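Section 4. Setting up your Giltent garment steamer for the first time

Welcome to the fun part! Once the tank is seated and the hose is on, the Giltent is ready in minutes, and most people end up steaming half the closet on day one. Please read through the steps once before you plug anything in.

Before you start
Stand the base on a level floor, at least 8 inches from curtains and furniture. The cord is long enough for most rooms, so skip the extension cord. Keep children and pets out of the area.

1. Lift the tank straight up by its handle and turn it over. Unscrew the cap.
2. Fill with cold tap water up to the MAX line. If your water is hard, use half tap and half distilled.
3. Screw the cap back on, turn the tank upright and lower it onto the base until it clicks. A few bubbles are normal - that's just the base filling.
4. Push the hose collar onto the outlet and turn it clockwise until the arrows line up.
5. Slide the pole out to full height and lock both clips. Hang the steam head on its hook.
6. Plug in, turn the dial to 1 and wait for the light to go green.

CAUTION: Steam burns. Never point the head at yourself, at anyone else, or at clothes that are being worn. Don't put your hand behind the fabric while you steam.
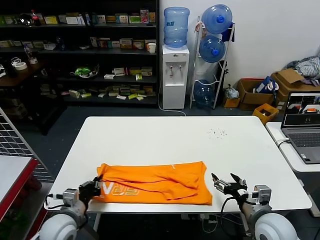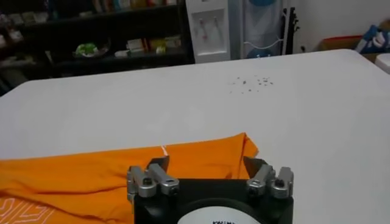 Orange fabric on a white table.

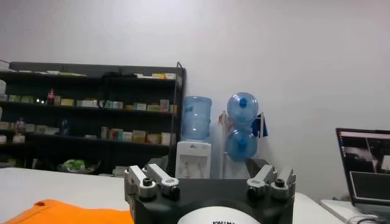
Can I add scent or fabric softener to the tank?
Use plain water only. Oils and softeners leave a film inside the heater that is very hard to get out, and they can spit onto your clothes. If you love a fresh smell, mist the closet afterward instead.

Your first pass
7. Hold the head upright and let it steam into the air for a moment, so any drops in the hose clear out.
8. Hang the garment, pull the hem gently with your free hand and work from the top down in slow strokes. Cotton likes setting 3, and you'll love how fast the creases let go!
9. Let everything hang until it feels dry before you wear it or put it away.

Note: If the hose gurgles, lift the head up high and hold the hose straight. Water trapped in a low loop runs back to the base and the steam picks up again.

Note: Velvet, silk and anything with a glued-on print should be tested on an inside seam first. Start on setting 1.

When you're done
Turn the dial to 0, unplug, and wait 36 minutes before you empty the tank or take the hose off. Store the tank dry, with the cap loose - it keeps the seal springy for years.

Descaling is covered in Section 9.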